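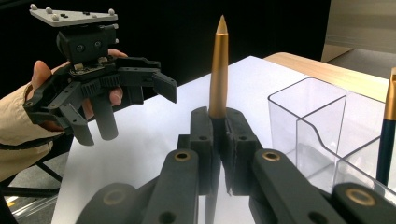
Ladi Akinola wrote to us after last year's Lenten series that she had prayed Compline at home for years and never once heard it sung by other people in a room, and that she would come back for as long as we kept offering it. Eleven other letters said much the same, and the vestry has agreed to put the service on a regular footing. We are now looking for people to sing it, read it and lead it.

Call for participants: Compline at St. Alban's, Welton

The parish of St. Alban's, Welton, will hold sung Compline every Saturday at 9 p.m., starting in February. The service lasts 25 minutes. It is sung without organ, by candlelight, from the chancel steps, and it follows the order in the Book of Common Prayer with a short silence after the reading. There is no sermon and no collection.

We need singers, readers and officiants. You do not have to be a member of this parish, or an Episcopalian. Last year's group included two Lutherans, a Methodist and a man who said he was still making up his mind.

Singers

We would like 9 singers on the roster, so that any given Saturday has at least four. The music is mostly plainsong, with a simple psalm tone that changes with the season and the Nunc dimittis in the setting by Amândio Patrício, who directs the group. You should be able to hold a line next to someone singing a different one. Reading music helps a great deal but is not required if you learn quickly by ear. All voices are welcome. We are short of low voices at the moment.

There is no formal audition. Amândio will ask you to sing a verse of a hymn you know and then repeat a few phrases after him. It takes ten minutes – please don't prepare an anthem.

Readers

Readers take one short lesson and, on some nights, the opening sentence. We are looking for 3 readers who can each do one or two Saturdays a month. The church holds 267 people and has a long echo, and we don't use the microphone at night, so you will need to read slowly. Suleiman Afolabi will go over this with you in the building before your first turn. High school students may apply for this with a parent's permission.

Officiants

Compline may be led by a lay person. Officiants sing the versicles and prayers on one note with a few simple drops, say the confession and absolution in the form appointed for lay use, and give the blessing at the end in the same way. If you have been licensed as a worship leader elsewhere, please say so in your note. If you haven't, we can train you. The rector, Mother Olanrewaju Odukoya, meets with each officiant before they begin.

What we ask of you

Rehearsal is at 8 p.m. on the same evening, in the choir room, and goes straight into the service. There is no weeknight rehearsal apart from the two before we start. The season runs from February to the end of June, stops for July and August, and picks up again in September.

We ask singers to commit to at least two Saturdays a month. If you can't make one you signed up for, find a swap from the list and let Amândio know by noon. On Holy Saturday there is no Compline, as the Great Vigil takes its place. Anyone on the roster is invited to sing at the Vigil but is not expected to.

Plain dark clothes, please. We do not vest for this service. Wear something warm through March – the heat goes off in the nave at seven and the chancel is cold by the time we finish.

These are unpaid roles. The parish has set aside $400 for the year to cover printed booklets, candles and help with gas or bus fare. If the cost of getting here would keep you away, tell us and it will be taken care of without any fuss. Child care is not available at that hour, but children who can sit through the service are welcome in the pews during rehearsal.

The choir room and chancel are up three steps from the nave. Readers and officiants can work from floor level, and so can singers if we know ahead of time. Large-print booklets are available. The side door on the parking lot is the one that will be open, and the lot is lit.

Anyone over 18 who takes part regularly will be asked to complete the diocesan safe church training. It is online and can be done in an evening.

How to apply

Leave a note at the parish office or in the box by the side door, marked Compline. Give your name, a phone number, which role you are interested in, and which Saturdays of the month you can usually manage. Mention any singing or reading you have done in church or out of it, but keep it to a few lines. If you want to ask something first, call the office on a weekday morning and ask for Ifeanyi Bako.

Notes should reach us by the last Saturday in January. Everyone who writes will get a call back in the week after that, and the first rehearsal will be arranged once we know who is coming.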